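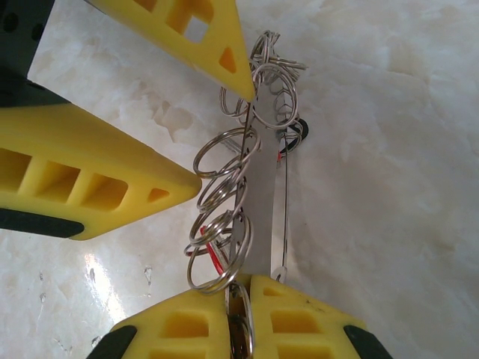
The key project finally got done

2/17/26

I have put off sorting our keys for years. When we moved out of the apartment in Forolden and into this house, every key we owned went into a coffee can, and the can went on top of the refrigerator. Every so often somebody added one. Last month I went looking for the spare to the back door and gave up after half an hour, and then paid a locksmith 50 dollars to come out and do what the key would have done. That was enough.

So I bought split rings. I got the plain steel kind, because the colored plastic key caps I tried in the old apartment split along the side after a year. I also pulled out every old ring in the house that had nothing on it, and those go in with the new ones. If you have never bought split rings in any quantity, be aware that they tangle. They catch on each other and on anything else metal in the drawer. Mine live on a flat metal strip now, threaded on in clusters, and they still manage to lock together. I slide off what I need and leave the rest alone.

The first job was finding out what each key opened. I emptied the can onto a towel on the kitchen counter and split the keys by shape. House keys in one pile, padlock keys in another, small flat ones for file cabinets and cash boxes in a third, and car keys by themselves. There were two car keys for a car we sold before the move. There was also a skeleton key that came from my grandmother's sideboard. The sideboard is gone but I kept the key.

Then I walked around the house with the house key pile and tried all of them in all the doors. This took most of a morning. I wore an apron with two pockets and put the ones I hadn't tried on the left and the duds on the right. When a key worked I tied a paper tag on it right away and wrote the door on the tag. I tried doing it from memory for the first few and mixed up the side door and the garage within ten minutes, so I had to do those over.

The back door spare was in the can the whole time. It had a dab of green nail polish on it that I must have put there to mark it, and then forgot what green meant.

My neighbor Remedios Ortuño came by while I had everything spread out and recognized one of the keys as hers. We had it from the summer we watered her tomatoes. She has ours too, on a nail in her laundry room, and she says it sticks. I tried ours in the front door and it sticks too, so the lock probably needs graphite. I'll do that when it warms up.

Padlock keys were worse. Most padlocks have a number stamped on the bottom, and some keys have a matching number, which helps if you still have the padlock. I found one stamped 278 and the lock that goes with it was on the shed toolbox. The others mostly had no number I could read. I gave each one a try on the shed, the bike chain, the trunk in the attic, and the storage unit over on Warrier. Anything that opened none of those went in the dead pile.

Putting keys on split rings is hard on the fingernails. I used to pry them with a thumbnail and would have a sore thumb for a couple of days. What works for me now is a staple remover, the kind with jaws. You put one of the teeth into the gap at the end of the coil, it holds the ring open, and you feed the key in with the other hand. A butter knife works too but it slips. Don't use a good knife. Whatever you use, push the key all the way around until it drops free. A key that is only halfway around will spread the ring, and a spread ring doesn't close up again. I threw out several old ones that were bent that way.

I settled on one small ring per door, with every copy of that key on it and one tag. The everyday sets are separate. Mine has the front door, the side door, the car and the mailbox. My husband's has the same plus the shop. Each kid has one house key on one ring, clipped inside a backpack pocket. Anything we use less than once a month is on the board.

The board is a piece of pine left over from the bookcase, with cup hooks in two rows. I sanded it and didn't bother with paint. It is inside the hall closet, on the left wall, where you can't see it from the front door. Labels are masking tape for the time being. I wanted to live with the order for a while before making anything permanent, and I have already swapped the shed and the attic trunk.

Rodrigo Vallejo, who cuts keys at the hardware store in Lovton, looked through the dead pile for me when I went to get a copy made. He picked out one he thought was for a window lock and one for a piano lid. We have never had a piano. He also told me that our side door key was a copy of a copy, and that the next one should be cut from the original if I could find it. I found it, on my mother-in-law's old ring from Hundham, and the new copy turns much better.

The dead pile is in an envelope in the desk with the date on it. If I haven't needed any of them by September it goes to metal recycling. The skeleton key stays.

Still to do: the file cabinet key, the mailbox spare, and whatever opens the little gray cash box, which rattles. The coffee can has coffee scoops in it now.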